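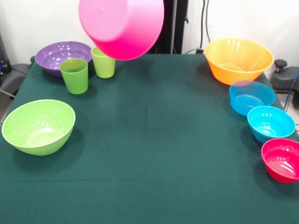 The side view, with the pink bowl in the air.

The Second Look

The room at Jaltgate had no windows, so I kept the door open. My job was to lay the table, press go, write down what happened and lay the table again. I had come from the canteen at Dendoso and I think they chose me for that.

The arm was called Nam. The method was called Clondix, and it was simple enough that I could explain it to my sister on the bus. Nam picked up a bowl. Halfway to where it was going, it stopped, looked at the table again and worked out the last part of the move from what it saw then. Without Clondix it looked once, at the start, and trusted that.

There were 300 runs to do. Half had the second look and half didn't, and the computer chose which. I wasn't told. A run without the second look had a pause in it as well, the same length, so that I couldn't guess from watching. The arm stood there holding its bowl and either it was looking or it was only waiting.

By the time I had been there a fortnight I was sure I could tell.

I can't say what it was. When it was looking, the stillness seemed to have something in it. My father used to stand like that in the hall with his coat on, going over whether he had his keys. Other times he stood in the hall and was just standing. You knew which from the kitchen without seeing his face.

I started putting a small pencil mark in the corner of the sheet. A tick for looking, a dash for waiting. It wasn't part of the job and I didn't mention it.
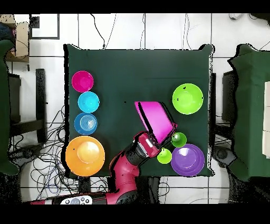 Nam holding the pink container over the table.

Some of the runs had a change in them. During the pause I was to reach in and shift one dish by the width of my hand, then step back behind the tape. The sheet told me which dish. If Nam was looking, it would find the change and come down somewhere sensible. If it was waiting, it would carry on with the old plan, and sometimes there was a clatter and I had to get down on the tiles and fetch something from among the cables.

I didn't like doing those when I had put a dash. It felt like moving a chair on someone. On run 84 I had put my dash, and the sheet said to move the cup, and I stood there with my hand out and didn't do it. Nam put its bowl down neatly where it had meant to. I wrote that I had moved the cup.

It was one line. I thought about it through lunch, and in the afternoon I crossed it out and wrote what I had done, with my initials next to it. The woman who ran the project read it at 4 o'clock, when she came for the sheets. She asked why I hadn't moved the cup.

I said I had known it wasn't looking.

She asked how I had known, and I showed her the pencil marks. She wasn't cross. She took all the sheets away to check against the computer, and I laid the table for the next one and waited with the door open.

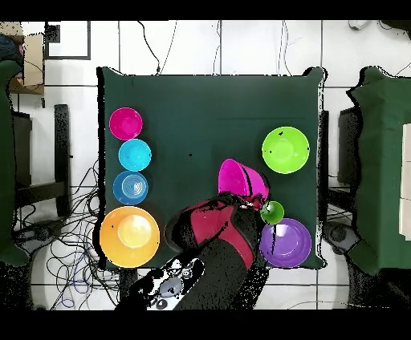
Teresa Colwick

She was gone for most of an hour. When she came back she pulled up the black chair and put the sheets on her knee.

My marks were no good. I had been right on as many as I had been wrong, give or take 2. On run 84, where I had been surest, Nam had been looking the whole time. It would have seen the cup move. It had seen me not move it, she said, and then she said that was a silly way to put it and she shouldn't have.

Clondix was doing well, though. She let me know that much, and asked me to stop making the marks.

I stopped. I did the rest of the runs as they were written. When the sheet said to move a dish I moved it, and went back behind the tape. The arm stood there with its bowl. I still had a feeling about it each time, looking or waiting, and I let the feeling come and wrote down only what the bowl did.

My father rang that night about his boiler. There was a gap on the line while he tried to think of the name of the man who had fitted it. I waited, and after a bit he told me.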